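Notebook, October -- sim kitchen, upper cabinet set

Continuing the Troddale layout. Goal for this block is 70 usable demos of cabinet approach and open, teleoperated, before the next training run. Layout seed 1965 kept fixed, only arm start pose and counter clutter vary. Edivaldo Paiva on the leader device in the morning, me after lunch.

Controller gains unchanged from the Gremanard set. Action rate unchanged. Logging joint positions, gripper command and both camera streams. Contact forces are logged too but I do not trust them near the handles, the collision meshes there are coarse.

Clutter draw for the current batch: wicker basket, two glass cruets, espresso machine, scale, toaster. Cruets spawn behind the basket, against the tile. They have not caused trouble for the upper cabinet task, but the render of the glass slows the replay pass, so replays are queued overnight on Niteo.
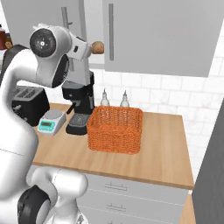
Rejected so far

12 episodes, tagged and kept in a separate folder. Most are operator pauses longer than the cutoff. 2 are simulator faults: gripper fingers passed into the door mesh and the solver threw the arm back. Batista wants the pauses trimmed and the episodes put back. I would leave them out -- trimming puts a jump in the velocity channel and the policy picks it up. To discuss.

Elbow gets close to the view on the left side when the reach is high. Occlusion of the toaster and left cabinet is acceptable for this task. It will matter for the counter tasks, so move the side camera before starting those.

To do

- rerun success check with door angle threshold from the config, not the hardcoded one
- randomize basket yaw
- ask Edivaldo for his start pose list
- fix the episode naming, morning and afternoon sessions overlap

Lab notebook, internal pages | Contact: Edivaldo Paiva | Back to top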